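Flornden Fund -- Grantee Progress Report, Second Period
Project: Shorter Waits, Better Notes (patient letters and discharge paperwork)
Prepared by: Sille Vídalín, for Wellington Dantas at the Fund
Sites: Crichton day surgery unit and the Vallov outpatient clinic

1. Where we stand

You asked for a plain account of whether the money is doing any good. My short answer is that the letters are better and I can't yet show that anyone is better off for it. The last report was more cheerful than I would have made it, and some of what follows takes back claims in that one.
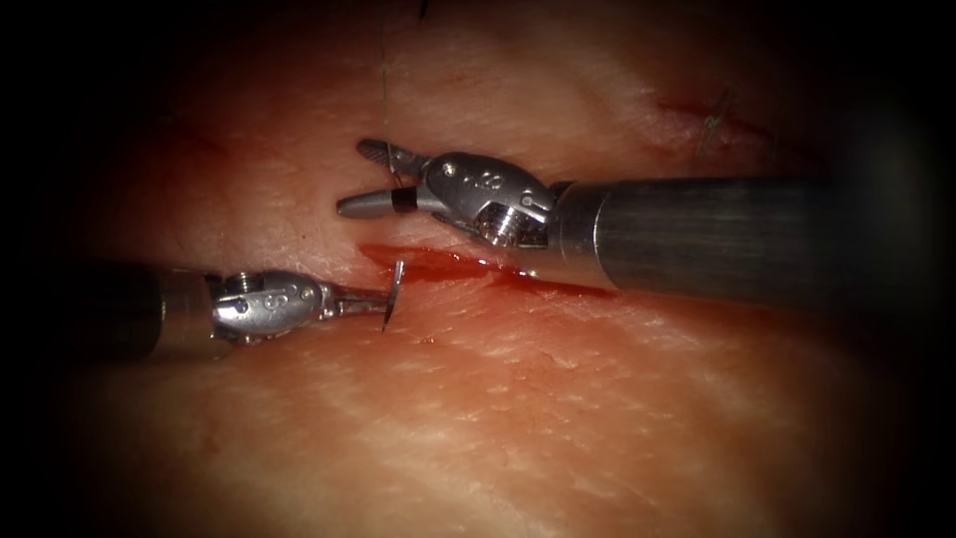
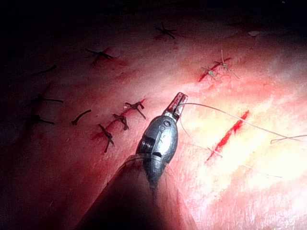 Instrument work on a tissue surface.

The grant pays for rewriting the papers patients take home after a procedure, training staff to use them, and finding out whether people read them. The first part is finished. The second is mostly finished at Crichton and badly behind at Vallov. The third is where I have doubts.

2. The letters

We rewrote 12 standard letters. Vibeke Norðdahl did the drafting and deserves the credit for how they read. The old wound care letter ran to four pages and didn't say who to call until the last one. The new one fits on two sides and has the phone number at the top.

I am less happy with how they were approved. Three of the letters went back to the clinical leads more than once, and each time they came back longer. The pain relief letter now has a paragraph of warnings that I doubt anyone will get through. We argued against it and lost. If the Fund sees that letter quoted as a model of plain language, please don't believe it.

3. Delivery

Crichton handed out 1,214 of the new letters in this period. That is the number printed and logged at the front desk. It is not the number read, and the last report blurred the two. A nurse told me she finds copies in the parking lot.

Vallov started late. The printers there run off a different system and the templates lost their headings when they were loaded. Zulkifli Manurung fixed it in January, after weeks in which we were told it was being looked at. Until then the clinic went on using the old letters, so any comparison between the two sites before that month is worthless, and I have left it out.

4. What patients told us

We mailed a short survey to 600 patients and got 235 back. Nanna Blöndal, who ran it, is pleased with the return. I would be more pleased if I thought the people who answered were like the people who didn't. Someone who can't make sense of a discharge letter is not likely to sit down with a survey about it, and we sent it in one language.

Most of those who replied said the letter was "clear" or "very clear." People are polite about these things. The question I trust more asked them to write down what they would do if they had a fever on the second day at home. Too many left it blank, and several wrote that they would wait for the follow-up visit, when the letter says to call. We had the same trouble with the old letters. Whether it has improved I can't say, as the earlier survey didn't ask.

5. The Flindus software

Part of the budget went on Flindus, the tool that fills in the patient's details and picks the right letter. It works well enough for simple cases. Where a patient has had two procedures it prints two letters, and at Crichton the staff were stapling them together with the conflicting advice on bathing left in. They now check by hand -- so the time saving in our original bid has not appeared. I don't expect it to appear next period either.

The supplier has offered an upgrade. I have asked for a trial at no cost first and have not had an answer.

6. Spending

We are under budget, and I'd rather you didn't read that as thrift. The Vallov training money is unspent because the training hasn't happened. We ask to carry it forward. Printing cost more than planned at Crichton, mostly the color copies, which we have stopped.

7. Next period

Finish training at Vallov. Cut the pain relief letter, or at least try again. Phone a small group of patients a few days after they go home and ask them what the letter told them to do, with an interpreter where one is needed. Vibeke will write the phone script and Nanna will make the calls with help from the clinic.

I would also like the Fund to drop the satisfaction score from our targets. We will meet it easily and it will tell you very little. If you want to keep it, I'll go on reporting it, with the same note attached.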